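Wooden utensils: stand them in a holder or lay them flat?

Posted by Gititport, 27 Apr 2026
212 views hidden, 30 shares

We have reached the stage of life where my household argues about chopsticks. Ours live in a plastic holder with holes in it, along with the long-handled wooden things I use for stirring. My other half says everything wooden should lie flat in a drawer or it will warp. I say the drawer is full. Who's right, and which end goes up?

3 comments

Leter
Handle up for the long stuff, always. You grab it by the part that doesn't go in the soup. 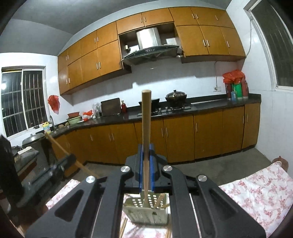
Chopsticks are fussier. I put them in thick end down, tips up, so the part you eat with isn't sitting in whatever has collected at the bottom of the holder. Yes, this means half the holder points one way and half the other. My relatives find it upsetting. Before anything goes back in, dry it on a cloth, and wash the holder too. I once went 40 days without looking in the bottom of mine and would prefer not to discuss it.

Derkach
just buy metal ones

Zallovholm
Warping has more to do with soaking than with standing up. Leave a spoon in a sink overnight and it'll sulk in any position you store it. Holes in the sides are good, they let air through, but only if you don't cram the thing full. If you have to pull to get one stick out, you own too many sticks. My own routine after washing up:

1. Tip everything out onto a tablecloth or towel and leave it for 30 minutes.

2. Throw out anything split or fuzzy. You will not sand it. You have said you'll sand it since last April.

3. Long pieces back in first, a few at a time, with room to lean.
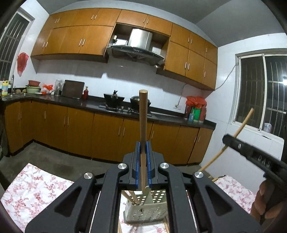
4. Chopsticks last, in pairs, if you still have pairs.

Whatever doesn't fit can go in the drawer, so your other half gets to be partly right.

Related
How often should I oil a wooden spoon?
Getting tea stains out of a flowered tablecloth
Is one drawer for everything a system?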